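# About Trosthorpe Evening School

Trosthorpe Evening School teaches adults to read, write and do everyday math. We have classes at two sites, one on Brendness Street and one in the old Dellside library annex, and both are open from September through June. Tuition is free for anyone over eighteen who lives in the county.

The school began as a single reading class taught by Digby Nepia, a retired typesetter who had been helping a neighbor fill out forms at his kitchen table. The neighbor brought a cousin, the cousin brought two people from work, and by the second winter the group was meeting in a borrowed room at the McPhee Building. Digby taught there until his knees gave out on the stairs. He still writes most of our beginning readers, which are short booklets on bus trips, leases, recipes and car trouble.

Last year 397 students enrolled. Most came for reading and writing, and a smaller number came for math or to get ready for the high school equivalency exam. Our youngest student was nineteen. A good share of the students already hold jobs, so nothing we offer starts before 5:30 p.m.

## How classes work

New students meet with a teacher for half an hour before they join a class. The teacher asks what they want to be able to do, listens to them read a little if they are willing, and suggests a level. There is no entrance test. If the level turns out to be wrong, students can move up or down at any point in the term.

Classes have 6 students or fewer. We tried larger groups for a year when the waiting list got long, and attendance dropped by spring, so we went back. Each class meets two evenings a week for ninety minutes. Students keep their own folders, and work is not graded. Teachers write a short note at the end of each month, and the student and teacher read it over together.

Spelling is taught by pattern, and reading is taught with whatever the student needs to read. One class spent most of a term on a safety manual from a bottling plant. Another read a mystery novel out loud, a chapter a week, and did not finish until after the term had ended.

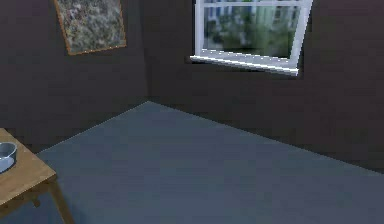

**Do I need to bring anything to my first class?**

Bring a pencil and anything you would like help reading, such as a letter or a form. We supply the folder, paper and booklets.

## Our teachers

We have nine paid teachers and a list of tutors who give one evening a week. Teachers are hired with at least two years of experience with adult learners. Tutors need no teaching background, but they do complete our training in August and sit in on classes for a month before working with a student alone.

Several of our tutors are former students. They often take the beginning level, where they remember the work well.

## The lending shelf

Both sites have a lending shelf. The Dellside shelf holds 773 books and the one at Brendness Street is smaller, mostly large print and audio. There are no cards and no fines. Students write the title in a notebook by the door — the notebook itself counts as spelling practice — and cross it out when the book comes back. Children's books may be borrowed too, and many parents take them home to read at bedtime.

## Funding

The school is a nonprofit. The county pays for the teachers' hours, and the rest comes from gifts and from our book sale in December. A gift of $200 covers one student's materials for the year, including the exam fee for those who choose to sit for it. Our yearly accounts are kept at the Brendness Street office and can be read there on request.

## Getting in touch

The office is open from 3 p.m. to 8 p.m. on class days. You can call, stop in, or have a friend call for you. Messages left on the phone line are returned by voice, and we will not send you anything in writing unless you ask us to. New students can start in September, January or April — in between, we keep a list and call when a place opens.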